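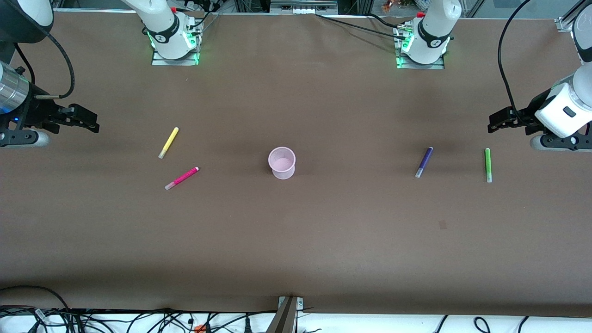
Would it not be simpler to buy an oilcloth and wipe it, a reader wrote under my August post, and she added that paper on a table always made her think of a fish restaurant. I have thought about this comment for some weeks, more than she probably intended. My answer became too long for the comment box, so I put it here.

I do own an oilcloth. It was a present when I moved to Drodden, it has lemons on it, and I use it for eating outside. For work I don't like it. It is shiny, and in the evening the lamp makes a white spot exactly where I want to look. Small things slide on it. If I cut something and the knife goes through, the cut stays there for ever and I see it at every breakfast.

Matte brown paper has none of the shine. You can put down a white thing or a black thing and both are easy to see, also with tired eyes. I noticed this first when I was sorting buttons. On the bare wood I was always losing the brown ones in the grain, and I was sure that on brown paper it would be worse. It was better, as the paper is one even colour from end to end and the wood never was.

My roll is the Haruna, 800 mm wide and 50 metres long. I bought it at Zemier, at the back of the shop where they keep the packing materials, and I carried it home on the bus like a ski. The narrower rolls are cheaper, but then you need a join along the middle of the table, and a pencil will find this join every time. My table at home is a bit less deep than the roll is wide, so I have a small strip left to fold down at the front and I don't need to trim anything.

Now the part which took me the longest to learn, the laying.

Paper from a roll wants to be a roll again. In the beginning I taped it straight down and it fought with me for the whole evening, with a hump in the middle like a sleeping cat. Now I cut the piece the night before and leave it on the floor with the curled side down and books on the corners. In the morning it is calm. I put it on the table, still with the curled side down, and start from the far edge. Tape there first, in the middle of the edge and then outwards. Then I walk round, smooth it towards me with the side of my arm (the palm is often a little damp and leaves marks) and tape the near edge last. I don't pull hard. If you pull hard it looks beautiful for one hour and then it tears at the corner.

For tape I use Brelto, the paper one, 50 mm wide. Plastic parcel tape holds better but it took a piece of varnish with it when I removed it, a piece the size of a stamp. I was angry with myself for a week. With the paper tape I lift slowly and nearly flat against the table, and until now the varnish has stayed where it belongs. If the tape has been on for a long time I warm it with the hairdryer first.

How often do I change it? The same reader will ask this, I think. One sheet lasts me about as long as one project, if the project is a dry one. Glue shortens its life. With glue I put a smaller sheet on top, only under the place where I'm working, held with 2 pieces of tape, and throw this one away. Tea is the real enemy. A ring of tea makes the paper rise in a little hill, and it doesn't go down again even when it dries.

I also write on it, and I must admit this is the reason I would not go back. Measurements, a shopping list, an arrow to remind me which side of the fabric was the good side. When I take the sheet off I look it over before I fold it. Last month I found a telephone number there that I had been looking for in all my coats – and also the sum for a curtain that I had already made too short. The sum was wrong. It was written very neatly.

The old sheets don't go directly to the bin. The clean parts become wrapping for parcels or lining for drawers, and the dirty parts go under the pots when I repot the geraniums. I had 8 folded sheets behind the wardrobe at one moment, and then I had to be strict.

Some things I would do differently:

Buy the heavier paper. I took the thin one the first time to save a little money, and every scratch of the table could be felt through it when I was drawing.

Wipe the table before, and then wipe it again. One crumb under the paper is a small mountain under your ruler, and you will find it only after the last piece of tape.

Don't fold the paper over the edge on the side where you sit, if you wear jumpers. Wool catches the tape. I leave a short fold at the front only in summer.

The lady of the oilcloth is right about one thing, it does look like a fish restaurant when there are forks on it. I take my dinner to the small table by the window now, so the question doesn't come up so often. If somebody has a good method to store a long roll in a flat without a cellar, please write it below. Mine stands behind the bathroom door and falls down when the window is open.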